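Unit 6: Budgeting for Hand-Held Grippers and Data Collection

Reading for this unit: the Plidholm planning sheet and the Zistach price list (both in the course folder).

A gripper budget has two parts. The first is the purchase. The second is everything you spend to keep the tool in use, and students tend to leave most of it out. In the Plidholm sheet, one hand-held gripper with its camera is listed at $631. A set of replacement finger pads is $86. Plan on 3 sets per gripper for a season of cloth work.

Order grippers in pairs. Folding clothes is a two-handed job, and a single unit limits you to pick-and-place tasks. Add one spare for every 6 in use. Zistach ships spares from stock, but Kamel builds to order, so a Kamel spare has to go on the first purchase order.
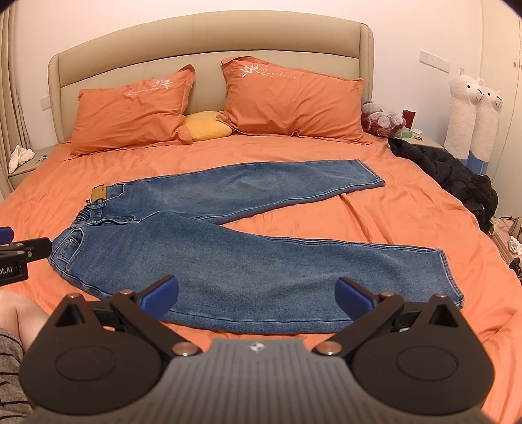
Sites come next. Collecting in homes costs less per hour than building a mock bedroom in the lab, but you pay for travel, setup and a host fee. Put these on separate lines. Clothing and bedding should also have their own line, with denim, knits and towels priced separately. Heavy fabric is harder on the pads.

Storage and labeling are billed monthly. The Fevex plan used in the worksheet charges by recorded hour, and almost 86 percent of the hours in the sample project were kept after review. You pay for the rejected hours too.

Exercise
Draft a budget for two operators working in three homes, ending in December. Show the purchase total and the running costs separately. State which vendor you chose for the grippers and when the order must go out. Bring a printed copy to the next session. We will go over the spare parts line first.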